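Talked to Cadi Bevan on 22nd April, in her kitchen, mostly standing up. Typed from notes the same night so forgive the gaps. She'd promised me forty minutes and gave me most of the morning.

Cadi runs the Saturday-table side of Kamata, which is a shop, sort of, and also a newsletter, sort of. Fruit, veg, the odd jar. What people write to her about isn't the buying, though. It's the keeping. Where do you put it all once it's home.

"Everybody has a fruit bowl," she says. "And everybody's fruit bowl is too deep. That's it, that's my whole career."

She means it too. Deep bowls are her big enemy. Stuff goes in on top, stuff at the bottom gets forgotten, then one day there's a smell. She grew up with one, heavy brown pottery, in the middle of the table in Tirkmont. Her mother would fill it to the top for visitors. "Beautiful. And the bottom layer was a crime."

So what does she use now?

"Plastic. Go on, make the face."

I did make the face a bit. She has a whole shelf of baskets, plastic mostly, a few wire, one wicker thing she dislikes but can't throw out becuase it was a present. The rule is wide and shallow, with holes. One layer of fruit, no piles. If it doesn't fit in one layer you bought too much, or you get a second basket out.

"Air underneath. That's what the holes are for. And you can rinse it in the sink and it's dry by lunch. Try that with wicker."

We got onto sorting. I'd expected a chart, she had one once, for a leaflet she wrote for Nedeo, a kitchen goods place. They printed 2,000 of them and she still gets asked for copies. She's gone off it.

"Too many boxes and arrows. People read it, felt bad, and put it in a drawer. What I say now is sort by when you'll eat it. Today and tomorrow in the basket. Everything else somewhere else. Then you look in the basket and that's your lunch, you don't have to think."

Doesn't that mean mixing things? Tomatoes in with the oranges?

"Yes! Mix them! I get letters." She does get letters. One ran to 13 pages, with drawings. "Look, if a tomato is sitting there for two weeks, then fine, worry who it's sitting next to. If you're eating it tomorrow, it doesn't matter. It's one night."

And the tomatoes stay out of the fridge, obviously. She was firm about that. Until they're properly ripe, anyway. After that she'll allow it, if the alternative is losing them, but take them out well before supper so they taste of something. Citrus she's relaxed about. A week out on the table is fine, longer in the fridge if you bought a big bag.

Bruises next. She picks everything up once a day, turns it over, puts it back. Takes less than a minute. Soft spots, rough spots, anything that gives when you press it.

"Rough skin isn't bad skin, mind. People throw out so much because of a scuffed patch. It's where it rubbed on a branch. Cut it and look. If it's fine inside it's fine." She'd cut one open while she was talking, ate half, gave me the other half. It was fine.

Coffee here. Phone rang twice. Somebody from Skenex about a delivery of jars, she told them August and hung up.

I asked about the cloths, since she's known for those as well, or teased for them. She never puts a basket straight down on the table. There's always a cloth, and it's never a plain one. Stripes, big flowers, animal print. She buys remnants, end of the roll, whatever's cheap, and hems them herself "badly, on purpose, well, not on purpose."

"White linen is for magazines. You drop one cherry and you're finished. A busy print, you can't see a thing. And the fruit looks better on it! Orange on black and white, come on. Why would you want orange on beige."

The cloth is a work surface too. When she's going through the shopping she lays it flat, tips everything out onto it, then picks out what goes in the basket. The rest stays off to one side til she's decided where it lives. No hurry about it. 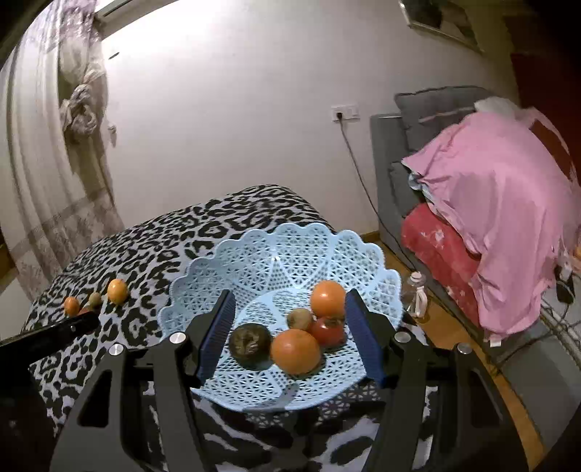 *The blue basket on the leopard print. Eat-soon things inside, the others waiting on the cloth.*

The blue one is the favorite. She likes the scalloped edge, says it makes even a few odd pieces look like you planned it. She likes the pattern of the holes and the shadow it throws on the cloth. Would she ever sell them? People ask.

"I'd have to find them first. I'd want that exact one and they'd send me it in gray."

The newsletter is at 3,795 readers now, which she checked on her phone while I was there and looked a bit startled by. She writes it at the kitchen table, in one go, no drafts. The next one is on onions. She has strong views on onions, we didn't have time, I've been told to come back for them.

Last thing I asked was what someone should do tonight, one thing, if their kitchen is a mess and they're tired.

"Tip the bowl out. Just that. Get a cloth, tip the whole bowl out and look at what you've got. You'll find a lemon you didn't know about. Put what's good somewhere flat. Wash the bowl."

And then?

"Put it on top of the cupboard. Keep your letters in it, I don't care."

Went home, tipped mine out. Two lemons and a kiwi I can't explain.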